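Distari Robotics Club – list archive
Home | Lists | Threads | Search | Login

Re: [distari-build] Grasp failures on tall packages

> We ran the package set again on the Drakia bench after the January
> meeting. Boxes lying flat are fine. Anything standing at an angle gets
> dropped or pushed over. We used 200 grasps and logged 101 as good.
> Is this the camera or the planner? The Kuvville round scores upright
> packages double, so we need to know which one to fix.

I went through the logs last night. The camera is only part of it.

The planner picks the largest bright face and assumes it is square to the table. On a slanted package that assumption fails, and the approach angle comes out wrong. Fine print makes it worse – the edge filter treats closely packed lines as a border.

Proposed changes, in the order I would test them:

1. Raise the minimum edge length in the filter to 7 mm. Leave the other thresholds alone.

2. Take 3 wrist views before each grasp and compare the face angle across them. Patterned panels need this most. The dots on the cream side are sharp enough to track, while the small print on the dark face is blurred.
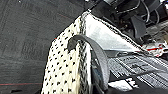

3. Slow the final approach to half speed and log finger current. Use the Deschamps script for this, not the old one, which drops samples.

Please push the bench config before changing anything. The copy in the repo still has the old camera offset.

2 comments | 0 shares
This site uses cookies. Accept | Settings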